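Nivbridge House: Laundry and Washroom Stores
Gallery 5: Baskets and bottles

The residents' laundry at Nivbridge House was refitted in July, and the open shelving has been replaced by tables and small carrying baskets. The pages in this gallery record the new arrangements for residents, visiting families and staff of our sister house at Nastgate. The laundry is open to all residents until nine in the evening.
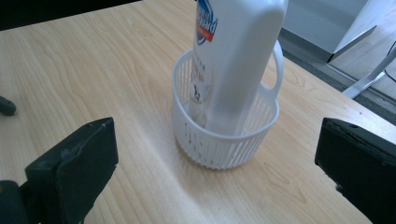 Text and captions: R. Pacheco
Household Services Manager, Nivbridge House

A Safeguard bottle standing in a white slatted basket with a loop handle. Small baskets were preferred to trays after a trial on the first floor, where residents found them easier to carry between the washroom and the laundry. Each basket holds one bottle and should be returned to the table after use.

The house purchased 37 baskets from Bavwood, our usual supplier of household goods. Spare baskets are kept in the linen store and may be requested at the front desk. Residents who prefer to keep their own products in their rooms are welcome to do so, provided that the bottles are labelled with a room number.
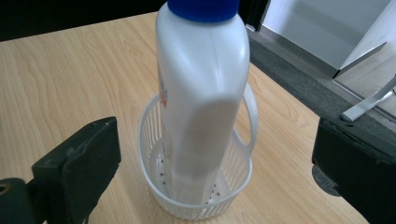
Caps should be closed firmly before a bottle is put back, and any drips wiped from the table with the cloths provided. Baskets are rinsed weekly by the household team. Detergent is supplied by the house at no charge, and up to 300 washes a month are allowed for in the present budget.

Requests for unscented products should be made to Household Services on extension 373. Gallery 6 covers the ironing room and the airing cupboards.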